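Pick cell walkthrough - checklist and comments
By Mirjam Hauser
15 September 2019

Cell: Torkby bench 2, sorting job for Tridora
Walked with: Valentin Sutter (operator), Vendula Danko (maintenance)
Marks: OK / FIX / N/A. Comments under the line. Keep them short please.

BEFORE POWER

1. E-stop reachable from both sides of the bench - OK
Left one is fine. Right one had a coat on it. Coat moved, Valentin told.

2. E-stop tested this shift, signed - FIX
Tested yes, signed no. Sign it when you do it, not at the end of the day.

3. Floor tape visible, nothing stored inside it - OK
Tape is lifting at the corner by the cabinet. Vendula has a roll.

4. Cables off the walkway, strain relief on at the wrist - OK
Wrist cable has enough slack for full rotation. Checked by hand, slow, both directions.

5. Risk assessment in the folder and current - FIX
Folder has the July version. Bench was moved after that. Ilona Jakab to update before the next new part goes in.

ARM AND GRIPPER

6. Speed limit set for shared work - OK
300 mm/s in the settings, password on. Limit for anyone standing inside the tape is the same, no exceptions for "just a quick one".

7. Finger covers on, no splits, no bare edges - OK
Look at the tips AND the sides, the sides go first. Any split = stop and swap. Spares in the top drawer, please write down when you take one.

8. Grip force at the job setting - OK
Set at 20 N. Do not raise it to fix a slipping part, clean the covers first and then ask.

9. Wrist camera bracket tight - FIX
Quarter turn loose on one screw. Vendula tightend it on the spot. Add to weekly list.

10. Nothing in pockets or on lanyards when reaching in - OK
Valentin took his badge off without being asked. Good.

WORK AREA

11. Bench surface clear of tools and loose hardware - OK

12. Tray seated, does not rock when pushed at the corners - OK
Push all of the corners. If it rocks the taught heights are wrong and the fingers can land on a divider.

13. Approach path clears the tray walls - FIX
Clearance over the dividers is fine. Approach to the long channel is tight at the low end where the curved wall is. Gerasimos to re-teach that point a bit higher, then run it at slow speed with a hand on the stop. Same rule as always - any change to a taught point means one slow cycle, no parts.

14. Anything hanging or lying over the tray is in the path plan - FIX
Rod with the black end cap has to be in the model as an obstacle. Could not find it in the file. No full speed until it is in there.

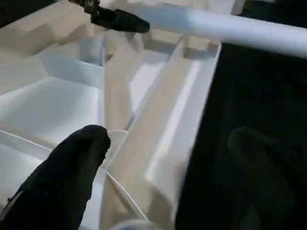
Items 12 to 14. Tray cells and channel, finger at left, white rod across the top.

15. Lighting even enough for the camera - OK
White tray bounces a lot of light. Watch for bright walls and shaded deep cells, the camera settings need to cope with both. Re-check if anybody moves a lamp.

AFTER THE RUN

16. Arm parked, gripper open, air or power off - OK

17. Stop count written in the log - OK
Log is at 61 for this job so far. Most have a reason next to them, a few dont. "Stopped" is not a reason.

18. Hours to next service - OK
Due at 600. Vendula has it booked.

STILL OPEN

2 - sign-off at time of test (Valentin)
5 - risk assessment (Ilona)
9 - bracket on weekly list (Vendula)
13 - re-teach low end of channel (Gerasimos Economou)
14 - rod into the model (Gerasimos, same visit)

13 and 14 block full speed. The rest can run in parallel. Send me the updated file name when its saved and I will come back and redo the work area section only.

M.H.

Recent checklists
Varel cell, guarding and interlocks
Gökçe line, conveyor handover points
Finger cover swap, one-page guide
Torkby bench 1, annual walkthrough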